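Snack baskets, August

I do love a good basket. Every August we put a few together for the people who've moved into Puvville over the winter, and this year Ivone Furtado talked me into using the wicker ones with the handle instead of gift bags. Best decision ever (she'll be unbearable about it).

My only rule is bright packets, something sweet, something crunchy, and nothing that melts!

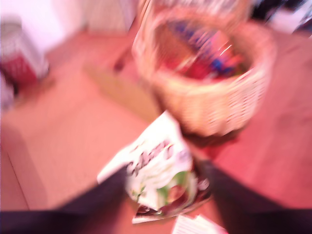 White packet with the big dark letters, my favourite colour mix behind it.

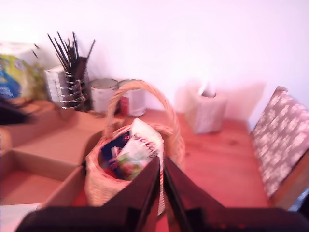
Boxes on the left, basket on the right, and don't you just love that handle?

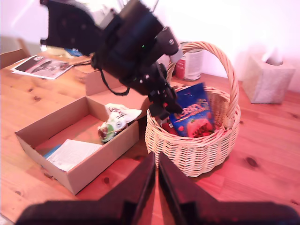

Last picture: the blue bag with the strawberries on it, standing up nicely in the basket.

We've got 30 baskets on the list, and Leokadia Wilczyńska is doing the ribbons. If you'd like one dropped at your neighbour's door, leave a note at the Cumau counter with the street number and whether there are kids. Spare wicker is very welcome too, any size, as long as the handle's sound.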